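# Javedis open day, handheld gripper station - notes and questions

**torque_ledger** - July 2, 2020

Writing this up while I still have my notes. Javedis opened its Clovholm site to visitors and I spent most of my time at one station, the two-handed collection table. The hall also had a palletizing cell and a conveyor sorter, but both have been covered to death in other threads.

The station is a small table with a dark gray stove mock-up on it (their word was "stove", I would call it a fixture with knobs). An operator works with a handheld gripper in each hand and moves lidded jars between the tabletop and the top of the fixture. Each run is recorded and stored as one episode. No arm is involved at this stage. The recordings go to a separate group that trains the policy for a pair of arms.

Figures given by the presenter:

- 200 episodes per operator per shift as the target
- 1,000 accepted episodes before a first training run
- 2,000 before they let anyone from outside see results

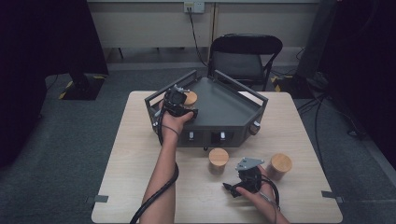 What is the operator's job during an episode?

The operator moves the jars using only the two grippers, at a steady pace, and returns to the rest pose before the recording is closed.

Bare fingers touching a jar mid-episode means the episode is thrown out. So does a dropped jar, unless the session is specifically for recovery behavior, in which case drops are kept and tagged.

I can answer questions on the station. I did not get anything on pricing.

---

**halfstep_99**

Good writeup. Did they say what the rejection rate was? 1,000 accepted means very little without knowing how many were recorded to get there.

---

**torque_ledger**

I asked. The presenter said it "depends on the operator" and moved on. There was a whiteboard with a column for rejects, but it was wiped before I got close enough to read it.

---

**millbrook_controls**

I was there in the second group and I'm less impressed than you are. Handheld grippers give you clean hand trajectories, fine. They tell you nothing about whether an arm can reach the same poses. A person leans, shifts weight, turns a shoulder. A fixed-base arm does none of that. You find out at playback that a third of the set sits outside the workspace, and then you are filtering data you already paid for.

We looked at this at my last job with a Grirkuvent arm on a fixed pedestal. Went back to leader-follower teleop in the end. Slower to collect, but every recorded pose was reachable by construction.

---

**torque_ledger**

Fair on reach. They do check it, though. The presenter said every episode is run through inverse kinematics against the target arm overnight and flagged if any segment fails. Whether that catches self-collision I don't know - I should have asked.

The tabletop is also small. If the arm bases are placed sensibly I would not expect much of the volume to be out of range.

---

**millbrook_controls**

Reach is one part of it. Speed is the other. Look at how fast a person closes on a jar compared with what a mid-range arm can do safely with a payload. You can time-stretch the trajectory, but then the contact dynamics are wrong.

---

**quiet_bearing**

For placing a jar on a flat surface the contact dynamics are close to trivial. I'd agree with you for insertion or anything with a snap fit.

Question for the OP: why lidded jars? Seems like an odd choice for a first task.

---

**torque_ledger**

Copying the rest of my notes here, which partly answers that.

**Objects.** Cylindrical jars with round wooden lids. The presenter listed two reasons for using them. The lid and the body give two different grip surfaces on one object, and a translucent body is hard for depth sensing, so they want it in the data early. One of the jars had pale, rounded pieces in it, nuts or pellets of some kind. Filled jars change the mass, and a policy trained only on light ones tends to under-grip.

**Grippers.** Black, one per hand, each on its own cable. There is a flat gray metal plate with screw holes on top of each unit. I asked whether a wireless version was planned and was told the cable had never been the bottleneck.

**Fixture.** The angled front panel carries the controls. Turning them is a later task and was not part of the demo. Wattanapong supplied the fixture according to the handout, and it can be swapped for a sink or a drawer unit on the same table.

**Resets.** Jar positions are changed between episodes according to a printed list. There are 26 start layouts. Operators work through the list in order, which I thought was a mistake, and said so.

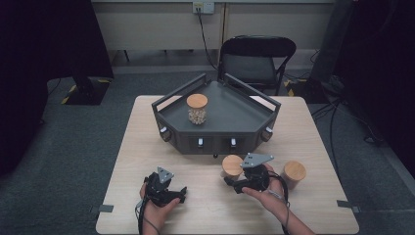

## Replies on layouts and resets

**halfstep_99**

26 start layouts in a fixed order is a real problem. If the operator gets tired or changes style through the shift, that drift lines up with the layout number. Shuffle the list. It costs nothing.

---

**torque_ledger**

That was my point to them. The reply was that shuffling led to more setup errors, with operators placing the wrong jar and the log not matching the table. They chose consistent logs.

---

**quiet_bearing**

Start each shift at a different place on the list and carry on from there. You keep the sequence and still break most of the correlation.

---

**millbrook_controls**

Or project the layout onto the table from above and shuffle as much as you like. We did that with a cheap projector. Setup errors dropped to almost nothing once people were matching a circle on the table and not reading coordinates off paper.

I'll concede the station itself was tidy and the operator was good. My objection is to the claim on the handout that the method "transfers to any arm". It transfers to an arm with the same gripper, mounted in the right place, moving at a compatible speed.

---

**torque_ledger**

No argument there. I crossed that line out on my copy.

---

**newt_on_rails**

Is the next visit open to the public or trade only? I'm a two-hour drive from Clovholm and would like to see the sorter as well.

---

**torque_ledger**

Registration was open to anyone this time. The next one is planned for January and the form is not up yet. If you go, please ask for the rejection rate and the self-collision check, and post the answers in this thread.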